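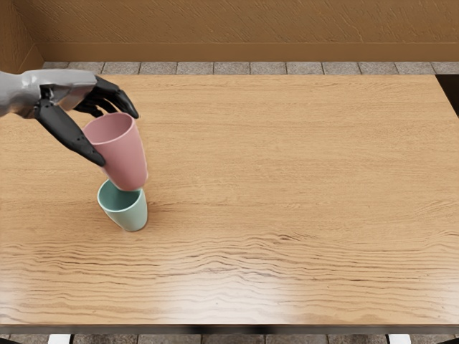
Notes on the Shared Kitchen at Brereck House

The residence at Brereck House has 19 rooms on two floors and a single kitchen. I have lived there for three years and have served as the kitchen's correspondent with the management for the last of them. Several readers of this page have written to ask how the present arrangement came about, and the following account is offered for their use.

Until last September, each resident kept a personal set of dishes in a personal cabinet. The cabinets did not lock. Cups migrated to bedrooms, plates were stacked in the sink overnight, and the monthly bill for replacements was divided equally among all rooms. Marisol Hinojosa, of the second floor, objected in writing that she had paid for bowls she had never used. Her letter ran to two pages and was, in my view, correct on every point.

Two proposals were put to the residents. The first, from Mojtaba Rahimi, was that all private dishes be removed and a common stock purchased from house funds. The second was that the cabinets be fitted with locks. The locks were quoted at $517, installation included. The common stock was quoted at $444 by a restaurant supplier in Brorville, with delivery. Mr. Rahimi's proposal carried.

Everything in the common stock is plain and stacks. We declined a matching set with a printed border, as single pieces could not be reordered. Glass was discussed at some length and rejected for drinking cups, although the measuring pitchers are glass and have given no trouble. Knives remain private property and are to be stored in bedrooms — a point on which new residents are regularly mistaken.

The rules now in force are as follows. Dishes are washed by the person who used them, before 10 p.m. Items may be taken to bedrooms but must be returned the next morning. Pans are to be dried and hung, never nested. Food left unlabeled in the refrigerator is removed by whoever is on duty that week.

Replacements in the first six months came to $102, chiefly for plates. I regard this as acceptable. Hala Radwan has suggested that a small number of larger bowls be added before winter, and I have asked the supplier for a price.

The dish rack is still too small. A wider model will not fit beside the faucet, and the wall above the counter is tile over brick, so hanging a rack there would require the consent of the owner. I wrote to the management on this subject in the spring and expect to write again.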